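Folding fence plant stand - keep it or bin it?

squintela
Bought the blue and white one, the kind with picket sides and a slatted shelf. It folds. It folds when you want it to and at other times too. Item 1275 in the Clolari catalog, if you want to avoid it. Pots are white ribbed ones with fake flowers, because I have met myself.
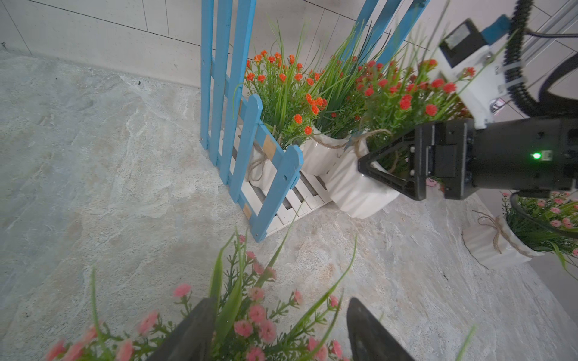 Page last changed: July, 4:12 pm

potsandpans179
I like the blue. My aunt in Ritutstead had one and it outlived two real ferns. Have you tried opening it before putting things on it?

squintela
Thank you, yes. Laid the slats flat and tried again from the beginning.

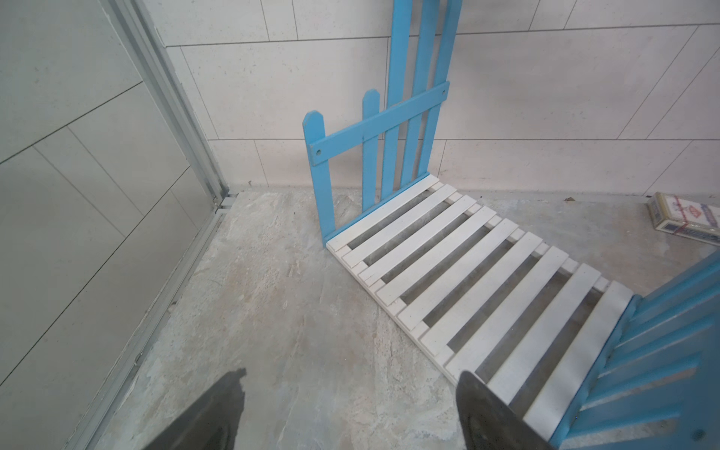 I'm told the crossbar goes on the inside. The leaflet has 4 drawings and they're all of the same side.

bultham_jaime
Disagree with the whole idea. Blue pickets belong outdoors. Put the pots on the floor and something decent against the wall. What else is going in there?

squintela
The metronome. Pink, wind-up, says PTMOKA on the front.

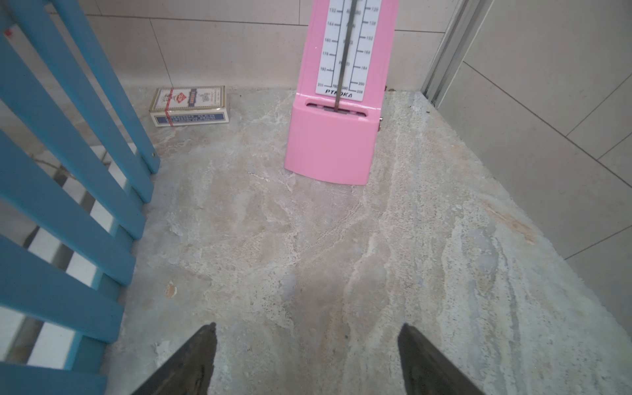
My daughter gave up piano at PRESTO and I'm not hiding it in a drawer.

bultham_jaime
Pink next to blue pickets. OK.

potsandpans179
Leave him alone Jaime, it's his corner. Shelf at the back, flowers in front, done.

squintela
Went with that, more or less.
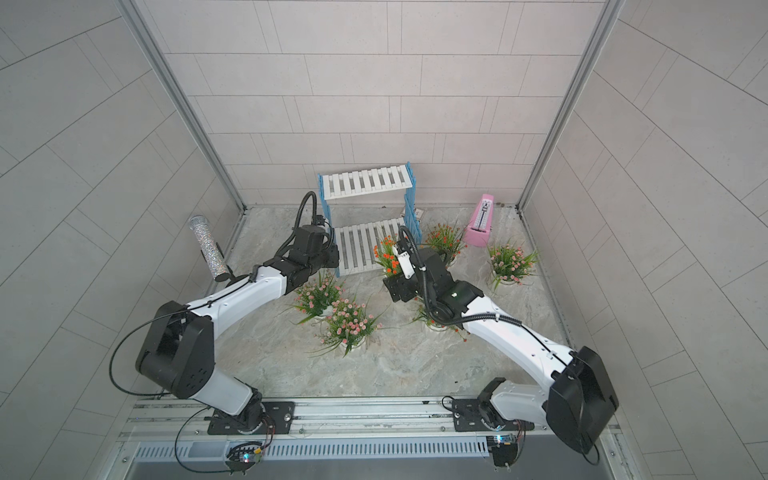
I'd still like the grassy one up top, but my wife votes floor. Does Nogueira sell the hinges separately?

bultham_jaime
They do. Buy a bookcase.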